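Chapter 5
A Place for Every Cup

Before you begin

By the end of this chapter you should be able to look at an ordinary kitchen and say, with some confidence, which things deserve to live out in the open and which would be happier behind a door. You will need a notebook, a tape measure and, if at all possible, a kitchen belonging to somebody patient.

When I first taught this course I used to begin with cupboards, and what a mistake that was! Cupboards are large and rather dull, and students would measure them dutifully and go home none the wiser. Then Amerley Dramani, who shared the teaching with me for several years, suggested we start with the humble cup. Everybody has a cup they reach for before they are properly awake, and everybody has an opinion about where it ought to be kept (usually a strong one, as you will find if you ask your family).

So we begin with the mug tree, a post on a base with pegs to hang things from, and as simple a piece of kitchen storage as you could hope to meet.
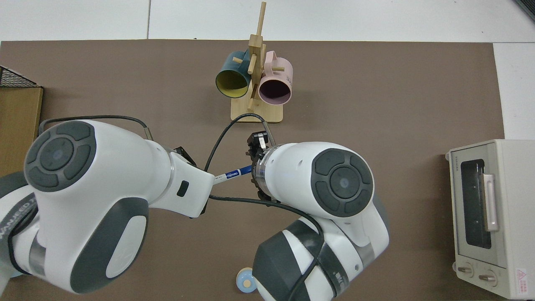 The great charm of hanging storage is that it borrows its room from the air. A mug standing on a worktop takes up the whole of its own circle and a bit more for the handle, while a mug on a peg leans out over space that was doing very little before. A base 300 mm across can look after several mugs in this way, and there is still a corner of worktop left for the teapot.

There are drawbacks, of course, and it would be unfair of me to hide them. Mugs left hanging will gather dust if they are seldom used, and a tree loaded on one side only may lean or even topple, particularly if the base is narrow. Handles matter too. A small, tight handle that suits a shelf perfectly well may refuse to go over a peg at all, so do take your own mug along when you go shopping for a tree, however silly you feel carrying it about.

Colour is worth a word here. Two mugs as unlike as a dark teal one with a yellow lining and a pale pink one that is dark inside can share a tree very happily, and each person in the house knows at a glance which is theirs.

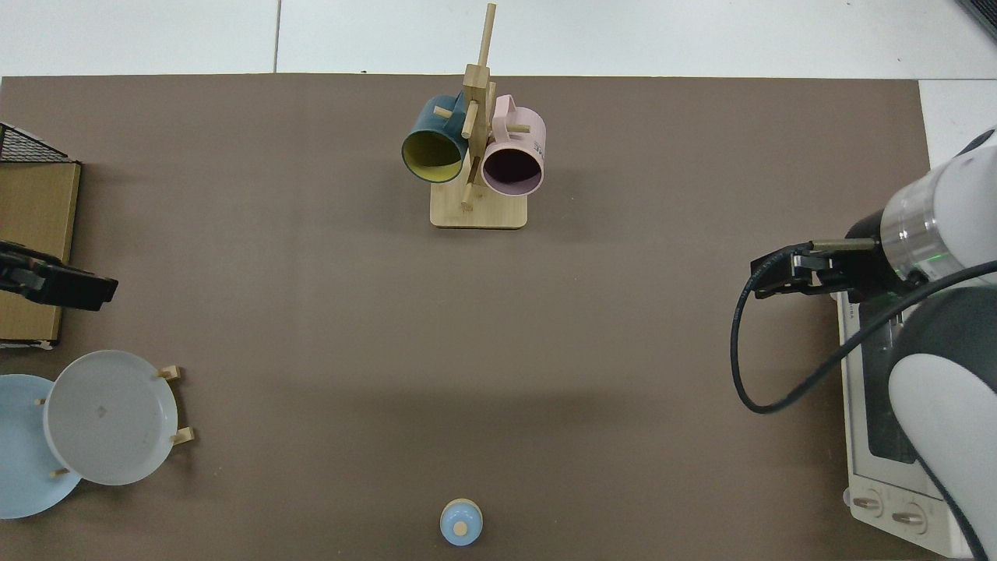 Plates ask for something different. They have no handles, so they must be stacked, which is thrifty with space but tiresome when you want the one at the bottom, or else stood on edge in a stand or rack. We shall come to racks in the second half of the chapter, along with baskets and boxes.

Key words for this chapter: peg, post, base, reach, open storage, closed storage.

To try at home

Choose one shelf or stretch of worktop, no more than 900 mm long, and write down where each thing on it is kept. Leave everything as it is for now. In section 5.2 we shall move it all about.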